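Questions about shared tables, keyboards and flowers

Collected by Retno Wijaya for the Tymoshchuk building, second floor. Last revised Friday, June 12, 2020. Most of these were asked out loud across the room, so I've cleaned up the language. I am not easily sold on desk advice, and a fair amount of what gets passed around on the subject is written by people with desks to sell.

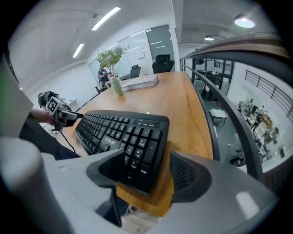
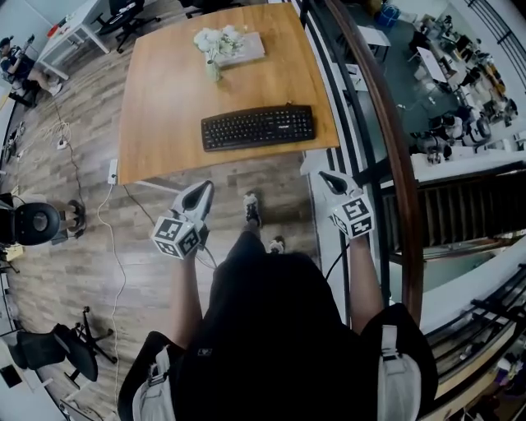
The keyboard and the vase share a tabletop in both pictures.

Do flowers on a work table make anybody more productive?

I doubt it. The Tundmont brochure says so, and when I wrote to ask where the claim came from I got a second copy of the brochure. Flowers look nice. That's a good enough case for a vase, and I wish they'd stop there.

Real or artificial?

Artificial, on any table with a keyboard on it. Real ones need water, and a glass vase full of water gets knocked over sooner or later. The usual complaint is that fake flowers look fake. From a chair at the other end of the table, I can't say I mind. They do collect dust, so shake them out over a trash can once in a while and wipe the leaves with a damp cloth.

Where should the vase go?

Toward the back or the far end, out of elbow range. A small, heavy one is better than a tall one. If you have to move it every time you sit down, it's in the wrong place.

Do we need the full keyboard with the number pad?

Depends who is typing. People who enter figures all day will fight you for the number pad. Everyone else gives up a good strip of table for keys they hardly touch. Try a short one for a week before you order 30 of them. We skipped that step in September and I still hear about it.

Is the Wusura cleaning gel worth buying?

Not in my opinion. Unplug the keyboard, turn it upside down, tap the back, then go between the keys with a dry paintbrush. A cloth that is barely damp takes care of the tops. The gel did pick up crumbs when I tried it. It also left a little of itself under the space bar.

Can I leave books and flat boxes on the table?

One or two, sure. The trouble is that anything flat turns into a shelf. Papers go on top, then a mug, and by the end of the week there's a pile that belongs to no one. Put your name on it or take it home.

What about oil for a wooden tabletop?

Check the finish first. Oil does very little on a sealed top except sit there and get sticky. Put a drop of water on a hidden spot. If it beads up, the top is sealed and a soft cloth is all you need. Nivesport will happily sell you a kit either way — I'd ask them which finish it's for and see how long the answer takes.

How do I keep cables from spreading all over the floor?

A power strip fixed to the edge of the table helps, as long as the cord coming off it is led down a table leg and along a wall. Leave it loose and chair casters will find it. I've stopped believing in the stick-on clips. Hook-and-loop straps cost next to nothing and you can undo them.

Is there a rule about chairs?

Push them in when you leave. If one wobbles or won't stay up, tape a note to it and move it away from the tables so it doesn't get borrowed again.

Who do I ask about something that isn't covered?

Ask me, room 241. Bring the thing with you if it fits through the door.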